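The great bin conversion

14/09/2019

So I've gone over to metal bins, and I'm afraid I'm going to go on about it.

Regular readers (hello, both of you) will remember the drawers. For years everything in the workroom lived in drawers, deep ones, with labels on the front that were right on the day I wrote them and never again. If I wanted a bracket I opened "brackets", found a glue stick and some picture wire, shut it, opened "misc", and then spent ten very happy minutes with things I'd forgotten I owned. Lovely way to pass an evening but I wasn't getting anything finished.

The idea came from Nurhan Toprak, who runs the repair afternoons at Orkdale. I went over there in February with a wobbly lamp and came home much more excited about the furniture than the lamp. Everything she's working on goes into a bin. One job, one bin. All the bits go in it, and when you stop for the day the bin goes on the shelf with the bits still in it, and when you come back they're all there. I know! People in proper workshops have been doing it forever. I had somehow got to this age putting small screws in a saucer.

I tried it with plastic first. I bought a stack of the cheap see-through ones and they were fine for wool and fabric, but hopeless for anything with a corner. They bow when you lift them, they crack at the rim, and they slide about on the table when you rummage. Two of them are now in the shed holding bulbs, a job they do very well.

Then Jacobus Zulu at Çetinkaya (the surplus place, not the bakery, although the bakery is good too) rang to say he'd had some grey metal ones in and did I want to look before they went out on the floor. Reader, I was there before he'd finished his tea. They're plain rectangles with straight sides. You can put your whole forearm in and lean on it and nothing happens. They make a very satisfying noise when you drop something in, a sort of flat bonk, and you always know that the thing has landed and not rolled off behind the radiator.

They came to 73 pounds for the lot, with the delivery thrown in. I'd have paid more, but don't tell Jacobus.

The other half of the project was the work surface. I'd always wanted one great long slab of wood, and I'd got as far as pricing it up when Oğuzhan Uysal pointed out that it would never get round the bend in the stairs. He was right, I measured it three times hoping he wasn't. So we went for separate sections in a light wood, stood side by side, and I love them. I love them more than I would have loved the slab. You can shift one without clearing the others, you can leave a gap and let something deep sit down in it, and when a section gets ruined (I give it until Christmas) only that one needs sanding.

Light wood was Dilek Kocabaş's suggestion and I'll admit I argued. I wanted something dark and serious looking. She made me put a black washer down on her dark kitchen table and then look away and find it again, and then do the same on her chopping board. I stopped arguing. So many of the things I handle are black: cable clips, rubber feet, covers off the backs of things, little frames and brackets. Against pale wood or the bottom of a grey bin they show up straight away, and my eyes are not what they were. 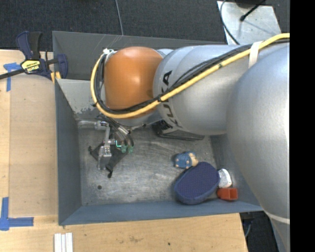 The rule I've settled on is that a bin never gets more than one layer deep. Once things start lying on top of one another you're back to drawers, only without the fronts. It sounds wasteful and it does mean that some bins have hardly anything in them at all, but being able to look straight down and see the lot is the whole pleasure of it. If a second layer starts to form I split the bin or I throw something out. Mostly I split the bin. I'm trying.

Flat things want a bit of thought. They lie so close to the bottom that you can't get a fingernail under the edge, and you end up chasing them into a corner and walking them up the side. Eylül Işık, who has far more patience than me, lines hers with a bit of thin felt so there's some give when you press down on one edge and the other pops up. I tried it and it works beautifully for flat things. It's dreadful for anything with burrs or knobbly ends, which catch in the fluff. So now I've got two felted bins and the rest are bare, and I tip the bare ones slightly if I can't get a grip.

Long thin things I put in first, along the back. If they go in last they lie across everything else and you have to take them out every single time.

Labels! I went round and round on labels. The old ones were a disaster, so I tried going without, on the grounds that you can see what's in an open bin. True when it's on the table. Completely untrue when it's on a shelf above your head, when all the bins look exactly alike (they're grey, they're rectangular, they're all the same). I've ended up with luggage tags on a loop of string, one to a bin, and I write the job on the tag in pencil and rub it out when it's finished. I got 148 tags in a pack from Karkamura, so that's me sorted for luggage tags until roughly the end of time. If you'd like some, please say. Please.

A few other bits, in no sort of order:

Don't stack full ones. I did it on the second day and the top one skated off and I was finding split pins in the rug for a week.

Wipe new ones out before you use them. Mine had a thin film of something oily from storage, and the first thing I put in was a cream lampshade fitting. Warm water and washing-up liquid, then dry them properly, corners too.

If the sections of your table aren't quite level with each other, a bin sitting across the join will rock, and it'll drive you up the wall. I used folded card under one leg for a fortnight and then bought some screw-in feet from Prident like a grown-up. Best small purchase of the summer.

Check the height before you commit to it. A bin on top of a table puts the rim a good bit higher than you're used to, and if you're on the short side, like me, you end up working with your elbows out like a chicken. Setting the bin lower, down beside the surface, is so much kinder on the shoulders, and you can still slide things over the edge into it.

What I haven't solved is the stuff that doesn't belong to a job. Spare bits, orphan bits, bits that came off something in 2011 and are obviously important. Oğuzhan says they go in the recycling. Dilek says one bin, and when it's full it's full. I've gone with Dilek, although it's possible that there are now three of that one bin.

The drawers themselves have gone to Eylül, who's using them for seed packets and is thrilled. The lamp from February still wobbles. It has its own bin, though, with a tag on it, and every piece is in there, and I'm going to make a start on it tomorrow after lunch.

If you've got a bin system of your own I'd really love to hear about it in the comments, especially if you've worked out what to do with springs.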